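Buying a place in Lillcombe: your questions answered

I get asked the same things over and over, so I've put my answers in one spot. Last updated 17/04/2018.

Is Lillcombe still cheaper than Histgate?
Yes, for now! I moved out from Histgate myself and got a second bedroom for the same money. The gap is closing on the streets near the station, but up the hill you can still find a bargain.

How many new homes are going up?
Gandeo has permission for 105 on the old dairy site, a mix of flats and small terraces. The first lot should be ready next April (I'd add a few months, builders being builders).

What's the service charge like?
My last yearly bill was £1,491, and that covers the lift, the bins and the gardens. Assunta Parisi, two floors up in a bigger flat, pays over £3,000, so do ask for the real figure before you fall in love with a balcony.

Should I buy off plan?
I did, and I'd do it again, but get your own solicitor. Mine spotted a parking clause I'd have sailed straight past.

Are there decent shops?
Better than you'd think. Russo does bread and coffee, there's a small supermarket, and you can get all sorts of snacks if you like trying new things. 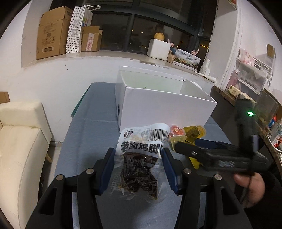
Braised chicken feet, vacuum-packed

Can I rent my flat out later?
Usually, but check the lease. Shinji Yokoyama had to get written consent first and it took him ages.

Do you sell property yourself?
No, I just live here and talk too much. Drop me a line if I've missed your question.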